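Dravumbridge Desk Tidy: read me first

Notes and labels for a collection of pictures of small belongings on a tabletop, the sort of things that pile up beside a bed or a front door.
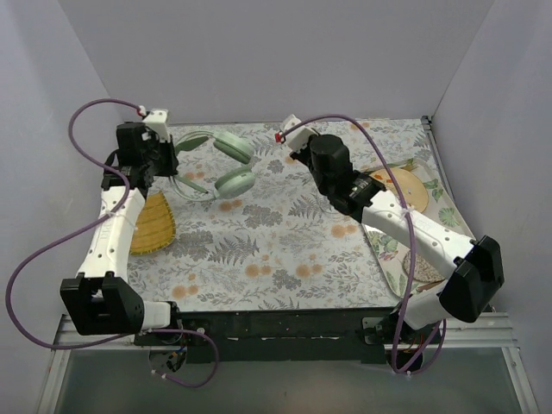 Where should headphones go when you tidy a small table?
Put them down first, toward the back, and fit the smaller things in afterwards. Over-ear pairs take up more room than you'd think, and they don't like having a tray set on top of them.

What the collection is about

I've always been fond of the tops of tables. You can learn a fair bit about a household from what gets dropped there at the end of the day, and when Zainab Okoro and I started writing down how people sort their odds and ends, we found we had far more to say than would fit on one page. So it grew (as these things do!) into 1,482 pictures, each with a short note on what is out and what holds what.

The things themselves are ordinary. Headphones, woven pieces, trays with little items on them, patterned cloths underneath. We kept to everyday names, and if a thing could be called two or three different names we chose the one a neighbour would understand.

What you'll find in the folders

pictures: all 1,482 of them, sorted by table covering
notes: a plain text file for each picture, usually two or three sentences
words.txt: our list of names for things, with colours kept separate
checked.txt: the 450 notes that a second person has read through

How we wrote the notes

Colours come first, then the thing, then where it sits. "Mint-green headphones" is good, and "nice headphones" is no help to anybody, though I'll admit I wrote it more than once. A tray and its contents get one line each, so you can search for the tray alone. Renato Vergara argued for "turquoise" as a colour of its own and lost, but he's welcome to bring it up again.

Known troubles

In 58 notes the small objects on a tray are lumped together as "bits". Lovely Cabrera is working through those on Monday afternoons with a pot of tea. Spelling is Canadian in most places and wobbly in a few.

Using it

Please help yourself for study, teaching or your own tinkering, and mention Dravumbridge Desk Tidy if you share what you make. Corrections go in words.txt or beside the note itself, with your initials.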